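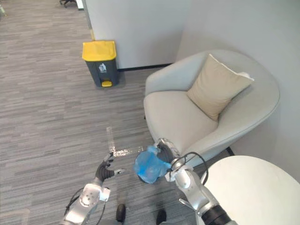 休息角的黄盖脚踏桶和单人沙发

Nandton共享办公区：休息角使用与清理常见问题
适用范围：Fornside楼内由Nandton管理的休息角、走道地毯和茶水间外侧
更新日期：2023年4月10日

本页收集了租户在前台和留言板上问得比较多的问题，按垃圾桶、垃圾袋、地毯、座椅和桌子、其他事项排列。会议室和打印区的规定见各自的页面。

一、垃圾桶

休息角的垃圾桶归谁清？

每天傍晚由Dauda保洁清一次。白天如果满了，请到前台说一声，前台会通知当班的人。租户可以自己换袋，方法见第二部分，换下来的袋子请系好口，送到货梯旁的垃圾间，不要留在沙发边上。

黄盖桶可以扔什么？

纸巾、零食包装、用过的一次性杯子、空的饮料瓶都可以。电池、灯管、墨盒、打碎的玻璃不收，请交到前台的回收盒。剩饭和带汤的外卖盒请拿到茶水间的厨余桶，哪怕只剩一点。外卖袋本身是干净的，可以扔在黄盖桶里。

茶水间的分类和这里一样吗？

不一样。茶水间有水池，所以那边分得细，瓶罐和纸盒是分开收的。休息角只放了一个桶，Dauda收走之后会在垃圾间再分一遍。愿意自己多走几步的，可以把瓶罐直接带去茶水间。

踏板踩下去盖子不动，怎么办？

先看踏板前面和下面有没有卡东西，糖纸和吸管最常见。再看桶后背是不是顶着隔断，顶得太紧时盖子抬不起来，把桶往外挪一点就好。两种情况都不是，请报修。盖子不要用手硬掰，去年8月有一只桶的转轴就是这样断的，后来整只换掉了。

盖子关上时声音很大，能不能一直开着？

不能一直开着。脚慢慢松开，盖子落得会轻一些。旁边有人打电话时尤其请注意。

垃圾桶可以挪到我们工位旁边吗？

临时活动可以借，先在前台登记，用完放回隔断前面原来的位置。长期需要的话，请以公司名义申请一只，费用并入当月账单。休息角那只不要推走，每次找桶都要耽误保洁的时间。

为什么桶要放在隔断边上，不放在走道中间？

走道要留给推车。Fornside的消防检查也会看这一段，检查前后我们会把所有桶、伞架和植物都对一遍位置。

饮料没喝完，瓶子能直接扔吗？

请先倒空。茶水间的水池可以倒饮料，咖啡渣除外。瓶盖拧回去再扔，压不压扁都行。
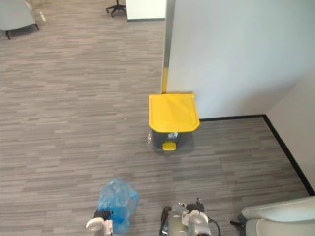

塑料瓶请放进桶里，不要留在桶边地毯上

桶满了，我把瓶子放在桶边可以吗？

不可以。瓶子放在地上容易滚到家具下面，推车经过也会碰到。桶满时请拿到茶水间，或者先带回工位。看到别人留下的瓶子，方便的话顺手投进去，不方便就告诉前台，不用拍照。

瓶子可能是别人的，还要喝，会不会扔错？

放在桌上的，我们当作还有人要，当天不动。放在地上的，保洁会问一下附近的人，没人认就清走。有名字的水杯和保温杯一律送前台，保留8天，过期后和其他失物一起处理。

桶外面脏了谁擦？

Dauda每周擦一遍桶身和盖子，踏板也擦。中间如果洒了东西，茶水间水池下面的柜子里有抹布和中性清洁剂，谁都可以用。抹布用完搓一下，晾在柜门内侧的杆子上。

有味道怎么处理？

多数时候换袋就能解决。换袋之后还有味道，说明内壁沾了东西，请通知前台，由保洁拿去冲洗。请不要往桶里喷香水或空气清新剂，楼里有几位租户对香味过敏。

二、垃圾袋

备用垃圾袋放在哪里？

茶水间水池右侧的抽屉，整卷放着。抽屉空了，前台的储物柜里还有。我们现在用的是Valska的蓝色半透明袋，宽60厘米，套休息角的桶会多出一圈，翻到外面压平即可。

以前用黑色袋子，怎么换成蓝色的了？

垃圾间的人要求换的。蓝色袋能大致看到里面装了什么，分拣时不用每只都拆开。黑色袋还剩几卷，留给碎纸机用，请不要混到休息角来。

袋口打不开怎么办？

手指沾一点水，捏住袋口两层来回搓，分开之后抓住两边抖一下，让空气进去。新拆的一卷前几只往往贴得最紧。还是不行的话看看是不是拿反了，有一条直封边的那一头是袋底。

自己换袋的步骤是什么？

先把旧袋的边从桶沿上翻起来，收拢，往上提。提的时候不要太快，袋子里有尖的东西时容易划破。打一个单结就够了，打成双结的话垃圾间那边拆起来费事。然后看一眼桶底有没有漏出来的水，有就用纸巾吸干。套新袋时先把袋底推到底，再把袋口翻到桶沿外面，最后踩两下踏板，看盖子会不会夹住袋边。

袋子没有装满，也要每天换吗？

有食物残渣的每天换。只有纸和空瓶的可以压一压继续用，隔天再换。压的时候请隔着袋子从外面往里收，不要直接把手伸进去。 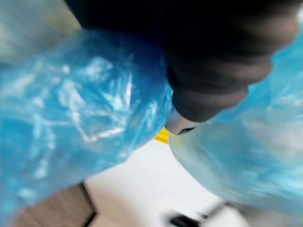 Yesenia Giraldo在留言板上写道，她试过在桶底多垫两只叠好的新袋，换的时候下面就有现成的，不用再跑茶水间。她还问能不能请保洁也照这样做，因为傍晚之后留下来加班的人常常找不到抽屉里的那卷袋子。

这个办法我们和Dauda的领班Tamunoemi Onuoha商量过，可以采用。从本次更新起，休息角的桶底会放备用袋，看到了请不要当作垃圾拿走。如果桶底有积水，先擦干，再把备用袋放回去，湿了的就不要再垫了。

袋子可以拿去装别的东西吗？

少量可以，例如下雨天套一下湿伞。搬家、寄东西、装衣服请自备袋子。垃圾袋是按整卷领用登记的，用得太快，月底对数时前台要一间一间去问。

旧袋子换下来是空的，能叠起来再用吗？

干净的可以，压平叠好放回抽屉左边的格子。沾了饮料或者有味道的直接扔。抽屉里塞成一团的袋子请不要再往里推，拿出来理一下，否则抽屉关不上。

破袋怎么处理？

在外面再套一只，一起系口。如果里面有碎玻璃，不要自己处理，人先离开那一块，通知前台。

三、地毯

休息角的地毯多久吸一次尘？

每天一次，在傍晚清桶之后。方块地毯每季度深度清洗一次，清洗前我们会在公告栏贴通知，当天休息角从中午12点起停用，到第二天早上恢复。

灰色条纹地毯上看不出脏，是不是就不用管了？

颜色杂，小碎屑确实不显眼，离远了基本看不到，近看才知道。饼干屑、订书钉和剪下来的扎带头最好当场捡起来。订书钉吸尘器吸不干净，会留在绒里。

洒了咖啡怎么办？

马上用干纸巾按住吸，从外圈往中间按，不要来回擦。吸得差不多之后，用湿抹布蘸清水再按几次，最后垫一层干纸巾，上面压一本书。处理完请告诉前台是哪一块，我们会在平面图上做个记号，等保洁晚上再看一遍。洒出来当时就处理的，多数能去掉；过了一夜的要用专门的药剂，

有时还得换一块新的。

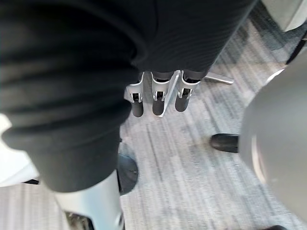 换下来的旧块不会马上扔，背面没有坏的话，保洁会洗干净以后放进库房，留着补柜子底下或者靠墙的位置。新旧两块并排放会有色差，过几个月就不明显了，所以刚换完的那段时间请不要为颜色的事报修。

地毯边翘起来了，可以自己粘吗？

请不要用胶水，也不要用双面胶。胶会留在地面上，以后换块的时候要铲。先把翘起的边按平，告诉前台位置，工程的人一般当天会来。等人来之前，可以拿一件不怕踩的东西盖在上面提醒别人，但不要拿椅子挡在走道上。

地上贴的胶带可以撕吗？

不可以自行撕掉。要问是谁贴的、什么时候撤，请到前台查登记。各公司自己要在地毯上贴东西，也需要事先登记，只能用低粘性的胶带，撤的时候贴着地面慢慢拉，残胶由贴的一方负责清掉。

可以借吸尘器吗？

可以，手持的那只在前台，登记后使用，当天还。大的一台归Dauda，不外借。手持机用完请把尘盒倒空，倒在垃圾桶里时贴近袋口，否则灰会扬起来。滤网不用洗，保洁会统一洗。

头发和线头吸不起来怎么办？

戴一只橡胶手套，用手掌顺着一个方向在地毯上抹，会聚成一团，再拿起来扔掉。手套在水池下面的柜子里，和抹布放在一起。

四、座椅和桌子

单人沙发可以搬动吗？

在休息角以内可以，用完推回墙角。请抬着搬，拖的话椅脚会刮起地毯的绒。不要搬进会议室，会议室的门框比较窄，之前蹭坏过扶手。

靠垫脏了可以拿去洗吗？

请交给前台，不要自己带走。靠垫套是统一送洗的，大约要等几天，期间前台可以给一只替换的。饮料刚洒上去时可以先用纸巾吸一下，其余的不用管。

布面沾到油，有什么办法？

先刮掉表面的，再撒一点玉米淀粉，放着，过一阵用手持吸尘器吸走。淀粉在茶水间的调料架上，盖子上写着清洁用。做完还有印子请报修，布面有专用的清洁泡沫，用量要掌握好，我们希望由保洁来弄。

可以在沙发上吃午饭吗？

小点心和饮料可以。有汤汁的请到茶水间或楼下。休息角的圆桌面积小，放一台电脑和一杯水正好，摆几份午饭就会有东西掉下来。

白色圆桌上有杯印，怎么去掉？

湿抹布加一点中性清洁剂，一般就能擦掉。茶渍深的可以用小苏打调成糊，抹上等一会儿再擦。不要用钢丝球，也不要用去污粉。马克笔的痕迹用酒精棉片，前台有。

我的东西掉进沙发缝里了。

坐垫和扶手之间的缝比较深，硬币、耳机和笔都掉过。请先自己摸一下，摸不到再找前台，不要用剪刀或尺子去撬。每季度清洗时缝里找到的东西都会送到前台，Nkechi Aliyu那里有一张清单，可以去问。

五、其他

有客人来，需要提前整理休息角吗？

平时不需要。如果要在休息角接待近12位客人，请提前两天告诉前台，我们会安排加一只桶，并在活动之前多吸一遍地毯。活动结束后，主办的公司负责把杯子和瓶子收掉，其余由保洁完成。

下班后最后一个走的人要做什么？

看一眼桌上有没有杯子，把自己的带走。沙发推回原位，靠垫放在椅背前面。灯会自己关，空调也会，不用管。垃圾桶满了就系口换袋，没满就留着。

清洁用品用完了找谁？

写在水池上方的纸上，Ekaette Amadi每天早上会看一次，当天补。急用的可以直接去前台拿。请写清楚是什么东西，只写没有了三个字，她没有办法补。

我对清洁剂过敏，可以用别的吗？

可以。请告诉前台，我们会让Dauda在您的工位附近改用清水和抹布。休息角因为是公用的，仍然使用中性清洁剂，但可以安排在您离开之后再擦。

我觉得保洁没有做到位，应该向谁反映？

先和前台说，说明地点和大概时间。同一件事反映过还没有改善，请发邮件给楼层负责人Nnamdi Abubakar，邮件标题写上休息角。请不要直接责备当班的人，排班和用量都由Dauda那边定。

这页上没有写到的问题呢？

写在休息角旁边的留言板上，或者发到前台邮箱。重复出现的会加进下一次更新。字条请写上公司名，没有公司名的我们也会看，只是没有办法回复。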